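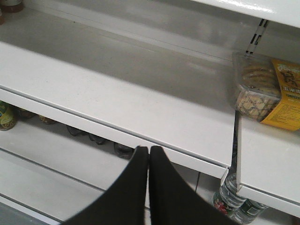
So, the question I get at every party: can a robot stock a shelf yet? My answer is "sort of," and then people wander off to the snacks. Stocking looks like one chore, but look at the cookies up there, in a clear box with a yellow label, and then at the water bottles lying on their sides one level down. A stiff box and a squishy bottle want totally different grips! And the shelf the bottles are on has another shelf right over it, so the hand has to come in low and flat.

(Pause here. Ask who has worked retail. There's always a bunch.)

Okay, numbers from our July trial at the Astley store. We ran 800 picks and 84 of them needed a person to step in. Dae-han Yeom thinks that's great. Hanan Semaan ran the floor and had to do the stepping in, so she thinks it's terrible – I'm with Hanan, mostly.

Speed next. Facing up one bay took the Strand arm 21 minutes. Hanan did the same bay in nine, while talking to me.

- Good now: boxes, cans standing upright, anything with flat sides
- Shaky: bottles that roll, bags, labels facing the wrong way
- Skip the Plotbridge slide if we're running late

Home chores, quickly. Kitchens are worse than stores, and I'd say laundry is worse than kitchens (tell the sock story – keep it short this time!). Then over to Dae-han for the Zovusow demo, and questions after.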